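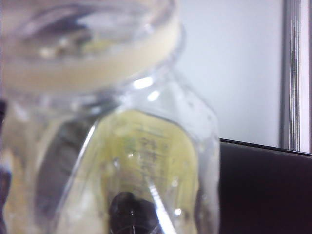 Speaker notes — Packaging returns and refill, staff briefing, Stevley site
Presenter: Lingyun Kong
Time allowed: 37 minutes, including questions

Slide 1. Welcome
Thank the Stevley team for making the room available. State the purpose of the session: to explain how used plastic bottles are received, sorted and recorded under the Harnura returns program, and what changes in December.
Mention that handouts are at the back. Questions may be taken at any point.

Slide 2. Scope
The program covers clear plastic bottles with a removable cap. Glass, cartons and pouches remain with the existing contractor. Bottles carrying labels in any language are accepted. Staff have asked whether imported drinks and sauces qualify. They do, provided the bottle itself is clear.

Slide 3. Where we stand
The Stevley site received 816 bottles in the last reporting period against a target of 800. Pause here and acknowledge the front desk. The El Ouafi site opened later and will report separately.

Slide 4. Inspection at the counter
Ask the audience to hold the sample bottle by the shoulder and look down through the mouth first. Residue collects under the rim and where the neck meets the shoulder, and both places are easily missed when a bottle is held upright at arm's length.
Points to cover:
Glare on clear plastic can hide a film of residue. Turn the bottle before deciding.
Droplets on the wall are acceptable. Standing liquid is not.
A tint seen through the plastic may come from something behind it. Check against the white card.
Do not put a finger inside the mouth of the bottle.

Slide 5. Labels
Paper labels stay on. Full sleeves come off at the counter, using the blunt cutter supplied. If the label cannot be read by the person on duty, enter "unread" in the product column and continue. Please do not guess. Riltora, who handle the onward sorting, have asked for this specifically — a wrong entry takes longer to correct than a blank one.

Slide 6. Caps
Caps go in the small bin whatever their color. Rings left on the neck may remain.

Slide 7. Changes in December
The counter form is reduced to 7 fields. The signature box is removed. Crates will be collected in the morning, before 9:30, and must be at the side door by then.

Slide 8. Practice
Pass out the sample bottles, one per pair. Allow five minutes. Collect the forms and read two or three aloud without names.

Slide 9. Questions
If asked about deposits: no decision has been made. Refer to the Harnura office.
If asked about weekend cover — the rota is with site managers.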